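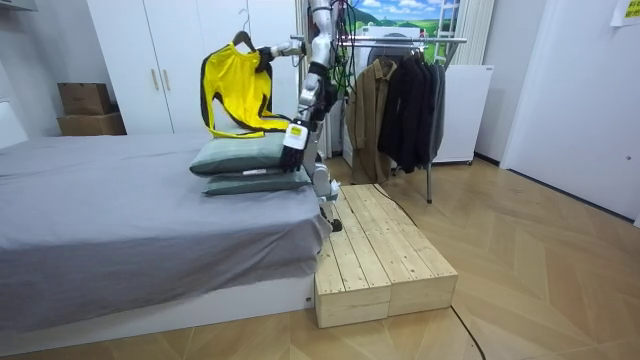
Figure 3. Long-sleeved yellow shirt with black trim, on a hanger beside a bed.

4.2 Timing of the thank-you message

Festau, a clothing charity with one shop in Evdale, sends a thank-you message after each donation of clothes. Until June this was a printed card, posted at the end of the month. For the study we replaced the card with a short email sent through Drullex, the mailing tool the charity already used for its newsletter.

The trial included 138 donors. Of these, 60 received the email on the morning after their visit, and the others received the same text 8 days later. The wording was kept plain. It named the kind of item given, said which part of the charity's work the sale would support, and did not ask for anything further. Replies went to a shared inbox and were read by two members of the research team.

Donors in the early group wrote back more often, and their replies were longer. Several mentioned a particular garment and who had worn it. Replies in the later group were mostly one line - a thank you, or a question about opening hours. In 4 cases the donor asked which visit the message referred to.

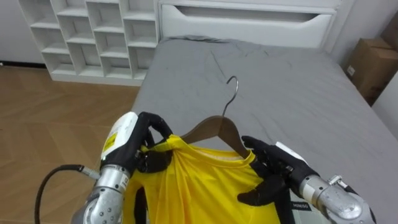
4.3 Sender name

The second trial compared two sender names, the charity's own and that of Oddsson, the firm that manages its mailings. The subject line and text were the same in both versions.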